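ASP.NETのファイルダウンロードで文字化けした件、とりあえずメモ

あんまり丁寧に書く時間ないので要点だけ。あとで自分が読む用です。

社内の帳票サイト(通称Skodham、もう誰が名前つけたのか不明)に、CSVをダウンロードするボタンを足してくれと言われた。画面はWeb Formsのまま。.NET Framework。古いです。はい。

ボタン押したらCSVが落ちてくるだけ。半日で終わると思ってた。終わらなかった。

まず最初に書いたやつ。ボタンのクリックイベントの中で直接Responseに書き込み。

Response.Clear();
Response.ContentType = "text/csv";
Response.AddHeader("Content-Disposition", "attachment; filename=売上一覧.csv");
Response.Write(csv);
Response.End();

これで手元では動く。動いたように見える。ところが問題が4つ出た。順番に書く。

1つ目、ファイル名が化ける

ブラウザによって「売上一覧.csv」がぐちゃぐちゃの記号になる。ヘッダに日本語をそのまま入れてるんだから当たり前といえば当たり前。

昔はHttpUtility.UrlEncodeでエンコードしてfilenameに入れるのが定番だったけど、これだとブラウザによってはパーセント記号だらけの名前で保存される。あと半角スペースが+になる。地味にいや。

今はfilename*の書き方を使う。

string name = Uri.EscapeDataString("売上一覧.csv");
Response.AddHeader("Content-Disposition", "attachment; filename=\"uriage.csv\"; filename*=UTF-8''" + name);

filenameのほうは英数字だけの保険。filename*がわかるブラウザはこっちを優先してくれる。UTF-8の後ろはシングルクォート2個。ダブルクォート1個じゃない。ここで20分なくした。見た目同じなんだもん、フォントのせい。

カッコが入るファイル名のときはEscapeDataStringがカッコを残す場合があるらしい。うちは使わないので調べてない。使う人は各自で。

2つ目、Excelで開くと中身が化ける

ファイル名が直って喜んでたら中身が化けてた。メモ帳だと読める。Excelだけだめ。

BOMです。UTF-8のCSVをExcelでダブルクリックして開くと、BOMがない場合Shift_JISとして読まれることがある。なので先頭にBOMをつける。

Response.ContentEncoding = Encoding.UTF8;
Response.BinaryWrite(Encoding.UTF8.GetPreamble());
Response.Write(csv);

GetPreambleの3バイトを先に吐いてから本文。順番が逆だと意味なし(やった)。

Shift_JISで出せばいいじゃんという意見もある。でもうちの顧客名には髙とか﨑とか、もっとややこしい字もいて、昔それで「?」になって怒られた記憶があるのでUTF-8にした。どっちがいいかは受け取る側次第。取り込み先が古いシステムならShift_JIS指定のこともあるので、先に聞いたほうがいいです。聞かずに作って作り直したことあり。 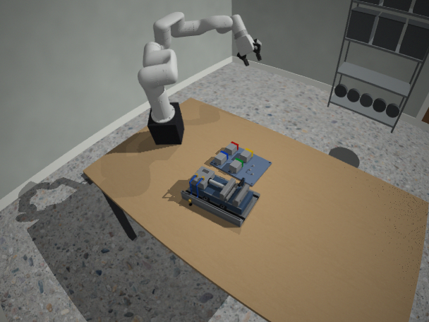 3つ目、UpdatePanelの中だと動かない

テスト環境に上げたらボタンを押しても何も起きない。いや、正確にはコンソールにPageRequestManagerParserErrorExceptionというやたら長い名前のエラーが出てる。

原因はボタンがUpdatePanelの中にあったこと。UpdatePanelは部分更新の形で返事が来ると思って待ってるのに、いきなりCSVが返ってくるから解釈できなくてこける。

対処はPostBackTriggerに入れる。

<Triggers>
<asp:PostBackTrigger ControlID="btnCsv" />
</Triggers>

AsyncPostBackTriggerじゃないほう。補完で上に出てくるのがAsyncなので、急いでると間違えます。間違えました。

ボタンがGridViewの行の中にある場合はControlIDで指定できないので、RowDataBoundのところでScriptManagerのRegisterPostBackControlを呼ぶ。今回はそこまでいらなかったけど、前にFerineという別の案件でやった。そのときのメモがどこにもない。だから今これを書いてる。

4つ目、ThreadAbortExceptionがログに大量に出る

Response.Endは中で例外を投げてスレッドを止める仕様。動作としては正しい。でもtry-catchで囲ってcatch (Exception ex)でログを書いてると、ダウンロードが成功するたびにエラーログが1件増える。土曜の朝にログの監視メールが200件きてて心臓に悪かった。全部これ。

書き換え後。

Response.Flush();
Response.SuppressContent = true;
Context.ApplicationInstance.CompleteRequest();

CompleteRequestだけだとページの残りの処理が普通に走って、CSVの後ろにHTMLがくっつくことがある。それを抑えるのがSuppressContent。先にFlushしておかないと中身ごと消えて0バイトのファイルになる。これも順番注意。

ただしCompleteRequestは後ろのコードを止めてくれないので、イベントの中に続きの処理があるならreturnを書くこと。

で、ここまでやってから思ったんだけど、最初からハンドラに分ければよかった。

ページのイベントに書くからUpdatePanelだのHTMLがくっつくだのの話になるわけで、.ashxを1個作ってそっちに投げれば3つ目と4つ目はほぼ消える。ProcessRequestの中で書き出して終わり。後ろに余計なページ処理がない。

ハンドラにするときの注意だけ書いとく。

セッションが使いたければIRequiresSessionStateを実装する。つけないとcontext.Sessionがnull。読むだけならIReadOnlySessionStateのほうがいい。書き込みありのほうにすると同じセッションのリクエストが順番待ちになるので、重いCSVを落としてる間ほかの画面が固まったようになる。

権限チェックを忘れない。画面側で「このユーザーにはボタンを見せない」とやってても、ハンドラのURLを直接たたかれたら出る。ハンドラの中でもう一回チェック。めんどくさいけど必須。

検索条件をクエリ文字列で渡すなら、SQLには必ずパラメータで。文字列連結だめ。言うまでもないけど、Lerkthorpeの古いソースを開いたら連結してたので言う。

件数が多いとき

もう一個おまけ。最初はStringBuilderに全部ためて最後にWriteしてたけど、年間分を出すとサーバーのメモリががくっと減る。1行ずつDataReaderで読んでそのまま書くように変えた。

context.Response.BufferOutput = false;

これでバッファせずに流れていく。そのかわり途中でエラーになっても、もうヘッダは送信済みなのでエラー画面に飛ばせない。途中で切れたCSVが落ちてくる。うちは最終行に件数を入れて、それがなかったら失敗とみなす運用にしてもらった。かっこ悪いけど通じる。

あとタイムアウト。executionTimeoutを90から300に変更。単位は秒。debug="true"だとこの設定が効かないので、開発機で試して「よしタイムアウトしないな」と思ってはいけない。本番で切れます。SQL側のCommandTimeoutは別物なのでこっちも忘れずに見る。デフォルト30秒。

CSVの中身のほうも一応。値にカンマや改行やダブルクォートが入るのでダブルクォートで囲む。中のダブルクォートは2個にする。

static string Q(string s)
{
return "\"" + (s ?? "").Replace("\"", "\"\"") + "\"";
}

これで十分。備考欄に改行を入れる人は必ずいる。

先頭ゼロのコード(0012みたいなの)はExcelで開くとゼロが消えるけど、これは囲っても消える。CSV側の問題じゃないのでExcelの取り込みで列を文字列に指定してもらうしかない。="0012"と書く裏技はあるけど、ほかのシステムに食わせたとき死ぬのでやらないほうがいいとおもう。

値の先頭が=とか+とか@だと数式として実行されるやつ、いわゆるCSVインジェクションもある。外部の人が入力できる項目が混ざってるなら対策がいる。今回は社内の入力だけなので見送り。見送りと書いておくことが大事。

確認した環境はChromeとEdgeとFirefox。Safariは手元にないので未確認です。スマホも見てない。帳票サイトをスマホで見る人いないと思うけど、Nakajimaの拠点はタブレットだった気がしてきた。明日聞く。

コードはコピペしてから少し削ってるので、そのままではコンパイル通らないかもしれません。usingはSystem.TextとSystem.Webあたりを足してくださぃ。

次は同じ画面にPDF出力をつける話が来てる。12月中。フォント埋め込みでまたはまる予感しかしないので、はまったら書きます。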